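Community > Member Forums > Automation > Visits and Open Days

Open Day at the Tavuvstead Site: Member Reports (March)

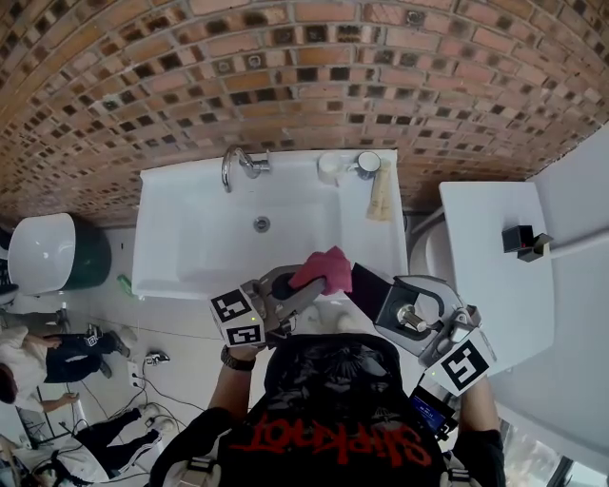
Sink station, left gripper with the pink cloth at the front rim.

3 min read

semaan_moderator
Members who attended the Tavuvstead open day are invited to post their observations in this thread. The bathroom cleaning station drew the most questions. Kindly keep remarks to the demonstration itself; matters of membership should be sent to the office.

k.orrin
I attended the morning session with a party of 16. The operator worked at the sink with a hand-held gripper in each hand, and the marker cubes were explained clearly. I was impressed that a real washroom had been selected, with brick behind the sink and cups left on the ledge. Our members at Cliltent train on a bare bench, and I intend to recommend a change.

Dritisport_Facilities
I must respectfully disagree with the previous member. The program promised a demonstration of automation. A person holding two grippers is performing manual work with additional equipment. Visitors who traveled 234 miles, as I did, were entitled to see a machine clean a sink unaided.

Sum-yee Yu
The program stated "data collection for cleaning tasks" on its second page. I do not consider that misleading. I would, however, raise the matter of the cables on the tile floor. A power strip in a washroom deserves a written procedure, and I did not find one in the visitor packet.

k.orrin
I agree with Ms. Yu regarding the cables. As to the program, the wording on the poster was less exact than the wording inside, and Dritisport_Facilities has a fair point there.

Dritisport_Facilities
I accept the correction concerning page two. My view of the poster is unchanged.

semaan_moderator
Both concerns have been forwarded to the organizers. The visitor packet is being revised and will be sent to all who registered. Requests for the afternoon session notes, which run to 24 pages, may be posted below.

Sum-yee Yu
Please send me one copy of the notes in print.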